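Is the Jovier two-arm tabletop kit worth it for a small repair shop?

Asked 27 August 2025 in Hobby & Small Shop Automation
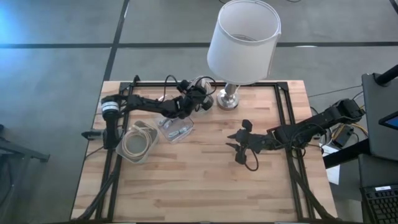 Both arms on the butcher-block table, with the lamp between them and the clear boxes under the left arm.

Hi all, and thanks in advance for reading, because I do tend to go on. I run a little lamp and small appliance repair shop, and I've been looking at the Jovier kit for the dull jobs – moving lamps from one spot to another, putting cords into clear boxes, that kind of thing. My dealer, Lockwood, will let me have one on trial, but after that it's $3,000 and I'd have to make up my mind quickly.

What I'd love to hear from owners is how much fussing it needs day to day. Do the arms get in each other's way on a table this size? And is the black frame worth the extra money, or can I bolt the arms straight to the wood? I'm handy with a screwdriver but I have never programmed a thing in my life.

3 answers

Answer 1 (marked helpful by the asker)

I've had mine since February and I'm fond of it, so take this with that in mind. Get the frame. I started with the arms clamped to an old desk, and every time somebody leaned on it I had to set everything up again. With the rails, the two bases stay where you put them, and you can clamp other bits to the sides as you need them.

As for the arms getting in each other's way, yes, they will at first. They both want the middle of the table. What worked for me was giving each one its own side and only letting them meet for handovers. Keep tall things like your lamp toward the back, and leave the front clear so you have somewhere to put things down.

Cords are the hard part. A coil sitting in a box is fine, but a loose end will catch on the gripper sooner or later. I kept a tally when mine was new: it took me 136 tries before I had a cord routine I'd leave running while I made coffee. Lamps were much easier – grab the pole and stay away from the shade, which dents if you so much as look at it.

You won't need to write code for simple moves. You will need patience, and a good long evening with the manual (the chapter on homing is better than the rest of it).

Answer 2

Look at the Narska before you sign anything. Cheaper and the grippers are stronger. Support is slow though, I waited nine days for a reply about a servo.

Answer 3

Adding to the first answer, please budget for cable sleeves. The wiring on these arms hangs in loops near the wrist, and I snagged mine twice in the first week. I bought a bag of 100 reusable ties from Clasen and tied everything back along the links, leaving enough slack at each joint for it to bend all the way. Do check that part by hand with the power off.

Also ask Lockwood whether the trial covers worn gripper pads. Mine didn't, and I was a bit sore about it.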